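Elogio del barreño feo

Llevo años leyendo que para ordenar una casa hay que comprar cajitas. Una por categoría, con etiqueta y, si puede ser, de bambú. Yo piqué: me llevé un juego de 13 de la marca Trodier y a la semana ya no sabía en cuál había metido las tiritas. ¡Abrí las 13!

Ahora defiendo justo lo contrario – un solo barreño, grande y de plástico, donde cae todo lo pequeño que anda suelto por casa.
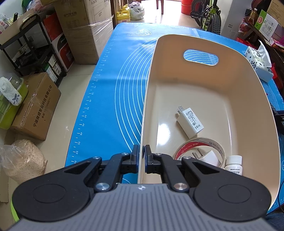
Y sí, ya sé que mezclar cargadores con celo y medicinas suena a cajón desastre (con niños en casa yo sacaría las medicinas, ojo). Pero es que un cajón no te lo llevas a la mesa, y un barreño con asas sí. Extiendes el tapete azul de repostería, que para algo más que hacer masa tenía que servir, y vas sacando cosas hasta que aparece la que buscas.

Lo que más me gusta es el reencuentro con los botes y las latas que daba por perdidos.

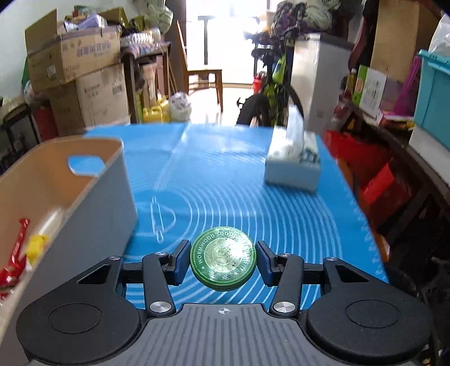
Ungüento de ajenjo en su lata verde, sobre el tapete.

Que cada cual ordene como quiera, claro. Mis cajitas se las regalo a quien las quiera.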